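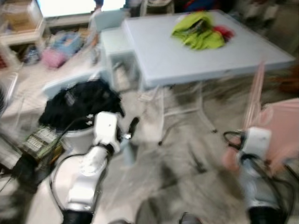 Plilleck, November

Dear Geert De Graaf,

You asked for a short report on the coat exchange, and the last one ran to eleven pages, so I have taken the hint.

Since the spring report we have taken in 614 items and passed on 464. The difference between those two figures is hanging in the back room, and most of it is men's blazers. Plilleck must have been a very well-dressed town at some point before I moved here. We asked for winter coats on every flyer, in large type, and people read the flyer carefully and brought us blazers. A few of them have shoulder pads you could land a plane on.

Coats proper are doing well. Children's sizes go the same morning they come in, and we have a waiting list for anything waterproof between ages six and ten. Adult coats move more slowly until the first frost and then all at once, which your midyear form does not have a box for. I put the figure in "Other."

The grant paid for three things. The first was the rent, which is dull and has been paid. The second was the repair bench, where we replace zippers, reline pockets and sew on buttons. Zippers are by far the biggest job. I had set aside a sum for them based on a price I found online, and the price turned out to be for the zippers without the sliders. We have since bought the sliders.

The third was the Zinetier stock system. I want to be fair to Zinetier. It does know what we have. It is less sure where, and for most of September it listed every scarf as a pair of scarves, so that on paper we were rich in scarves. Their support desk fixed this after two calls and one letter. We also keep a notebook, and if the two disagree we go with the notebook.

The Hollis branch opened one month later than planned. The room was ready but the key was not, and I will spare you the emails. It now runs every other week out of the old ticket office, and 52 households have signed up. That is more than I promised you and fewer than I told the landlord. Parking is bad, and people carrying a bag of coats up the hill tend to mention it.

On the target for school uniforms, we missed it. The schools in Hollis changed their sweater color over the summer, and we were left with a handsome collection in the old green. We have offered them to anyone who gardens. I would like to move what remains in the uniform line over to zippers and repairs, if Relum will allow it – the form for this asks me to describe the "strategic rationale," and mine is that coats have zippers.
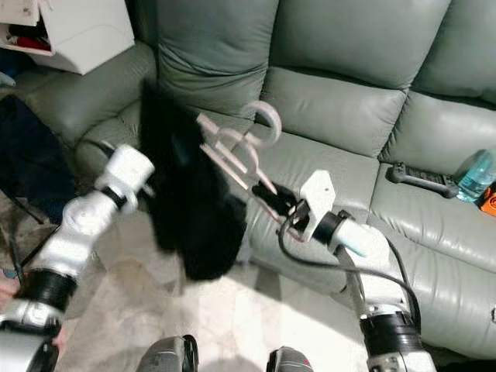 Do people have to give a coat back when they are done with it?

Coats are theirs to keep. We ask families to bring in the old one when a child outgrows it, and plenty do, but we don't write it down or chase anyone.

Spending is on budget apart from hangers, where we are over. We lose them steadily because a coat looks better leaving on one. From January we will ask for them back at the door, and I expect this to be the least popular thing we have done.

Plans for the next period: keep Hollis going through the winter, run two repair evenings a month, and find a taker for the blazers. The high school drama teacher has agreed to look at them. She has seen twenty so far and kept four, and says she will come back if she ever stages something set in a bank.

The accounts are attached, with receipts. The one for thread is faded and I have penciled in the total.

Troels Bundgaard
Plilleck Coat Exchange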